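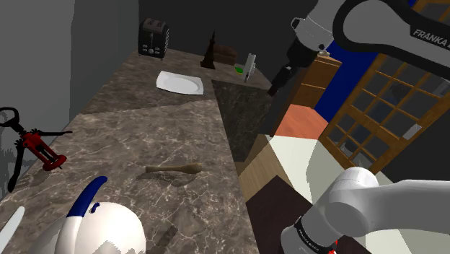 Home Journal Issues Authors About Search

4.2 Name changes among married male athletes

We turn now to the part of the study we most looked forward to writing. Of the 2,159 marriage notices in the Vitura archive that mention a professional athlete, 200 report that one spouse planned to take a new last name, and in 13 of those the spouse changing names was the husband. That is a small group, but what a rich one! The notices run long, they quote both partners, and they often keep going well past the wedding itself (one follows the couple through a trade and two moves).

Rebelo's coding scheme, described in Section 3, sorts each stated reason by who is speaking. We were delighted by how well it held up. Husbands in the group mostly talked about family: a wife's parents with no sons, or children who already carried her name. Sports writers covering the same weddings talked about jerseys. Would the old name stay on the back? Would fans keep buying it? Pappas read 100 follow-up columns by hand and found the jersey question raised again and again, sometimes before the bride had been named at all.

Figure 3. Simulated view of a white robot arm over a brown marble countertop.
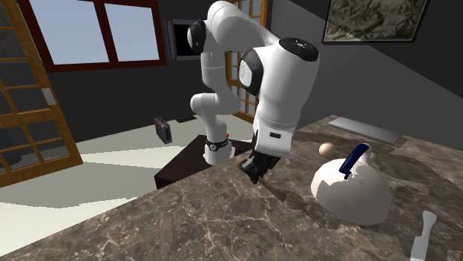 Figure 3. White robot arm and marble countertop, computer rendering.

Retired players were treated quite differently from active ones. Columns about retired men were warmer and shorter, and they used the old name in the headline and the new one in the text. We had expected this split to fade in later notices, and it grew stronger instead, a result that sent us happily back to the archive in September to check our dates. They were right.

One caution about spelling. Hyphenated names were often clipped by copy desks, so a husband who added his wife's name could look as if he had made no change. Rebelo and Pappas settled these cases together, using the couple's own wording wherever a notice quoted it.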